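Preguntas frecuentes sobre el alquiler de la cocina compartida Asteo

¿Quién puede solicitar el uso de la cocina?
Pueden presentar solicitud las personas físicas y jurídicas que elaboren alimentos con fines comerciales o formativos y dispongan de seguro de responsabilidad civil en vigor. Las asociaciones sin ánimo de lucro deberán aportar además copia de sus estatutos.

¿Cómo se tramita la reserva?
La reserva se efectúa a través de la plataforma Stamby, con una antelación mínima de 3 días hábiles. No se admiten solicitudes por teléfono. Una vez aceptada, el solicitante recibirá un código de acceso personal e intransferible.

¿Qué importe tiene la fianza?
La fianza asciende a 423 euros y se abona mediante transferencia antes de la primera sesión. Su devolución se ordena tras la revisión del espacio y suele completarse en unas 2 semanas.

¿Puedo modificar o anular una sesión?
Las modificaciones se admiten hasta las 18:00 horas del día anterior. Las anulaciones posteriores a esa hora conllevan la pérdida del importe de la sesión, salvo causa médica debidamente acreditada.

¿Se permite almacenar género entre sesiones?
Sí, en las cámaras de la planta baja y previa contratación del servicio. Todo recipiente deberá llevar etiqueta con el nombre del titular, el contenido y la fecha de elaboración. El género sin etiquetar será retirado.

¿Quién se ocupa de la limpieza?
Cada usuario debe dejar limpias las superficies, los fregaderos y el suelo al término de su turno. La limpieza general corre a cargo de la empresa Enov. Si se aprecian deficiencias, se aplicará un recargo de 93 euros.

¿La cocina permanece abierta todo el año?
El servicio se interrumpe durante la segunda quincena de diciembre. Los abonos mensuales se prorrogan de forma automática por el mismo periodo.

¿A quién debo dirigirme en caso de incidencia?
Las incidencias se comunican por escrito al responsable de instalaciones, Herman Ngui, en la oficina del edificio Georgiou o mediante el formulario de contacto.

¿Qué cuidados requieren las encimeras?

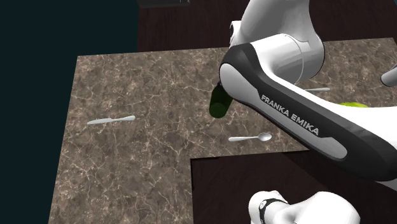
Deben emplearse siempre tablas de corte y salvamanteles. Quedan prohibidos la lejía, los productos antical y los estropajos metálicos. Los derrames de vinagre, vino o zumo de cítricos se retirarán de inmediato con un paño húmedo y jabón neutro. Los daños en la superficie se descontarán de la fianza, previa notificación al usuario.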